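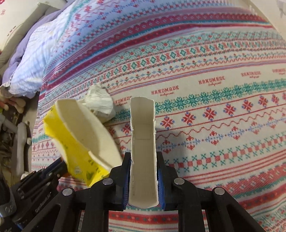
Flora Skinner wrote back that a data card ought to say plainly whether the people collecting the data could also do the task with their bare hands in a tenth of the time, and that ours did not. She is right, and it now does. They could.

Parkeck Open Day Grasps: data card and README

What this is

Recordings made with hand-held grippers during the Perix open day at Parkeck in February. Visitors picked up a gripper, got a short briefing, and handled light household packaging on a cloth-covered surface. The release holds 930 recordings. We started with 2388 and threw out the rest, mostly for dropped tracking or because someone had put the gripper down to talk.

The open day was advertised as "robots learning from you." No robot learned anything that day. Visitors squeezed cardboard, the grippers logged it, and training came later, with results given below.

Contents

clips/ holds the video, one file per recording
grip/ holds finger opening over time
notes/ holds the session leader's remarks, typed up as written
splits.txt lists train and test recordings

The whole thing unpacks to a few large folders. Check your disk first. There is no loader, and the old one from the Ollcombe release will not work because the grip files changed format.

How it was collected

Patricio Yáñez ran the sessions from ten in the morning until the hall closed. Visitors chose their own grasp. We asked them to lift an open carton or tray, hold it upright, then set it down. Some used a gripper in each hand. Task labels were entered by the session leader on the spot and checked once afterward.

Thin cardboard was chosen over the rigid blocks used at Ogilvie. It bends, it tears at the edges, and a grasp that looks fine can fold the side walls in. We think that makes for a fairer test. It also makes the success label shaky. A tray held upright with one wall crushed was marked as a success in the morning and a failure after lunch, and we have not gone back to fix it. See notes/ for the point where the rule changed.

What we would not claim

The banner over the booth said 3716 demonstrations. That figure includes practice squeezes and repeat attempts logged separately, and it should not be quoted as the size of this set.

The policy we trained on the release managed the upright hold on some held-out trays and failed on most containers with a bend in them. The demonstration shown to visitors at four o'clock used a tray that had been in the training recordings. This was not mentioned at the time. Anyone who came away impressed should know it.

Visitors to a robotics open day are keen, patient and mostly adults. Do not treat them as a sample of how people in general handle packaging.

Patterned cloth was used under the objects. We suspect the model leans on the pattern to judge distance. Results on a plain tabletop were worse, though we ran too few trials there to put a number on it.

Suggested use

Pretraining, or checking whether your grip estimator survives soft objects. The 700 recordings in the train split are enough to fine-tune a small model. We would not use the test split to rank methods until the success labels have been redone.

Known problems

Clock drift between video and grip logs in the last hour
Two-gripper recordings list the left hand first, except in the earliest session, where the order is reversed
Several notes refer to "the good tray" without saying which one

Corrections go to Patricio Yáñez at Perix. Please include the recording name and the split.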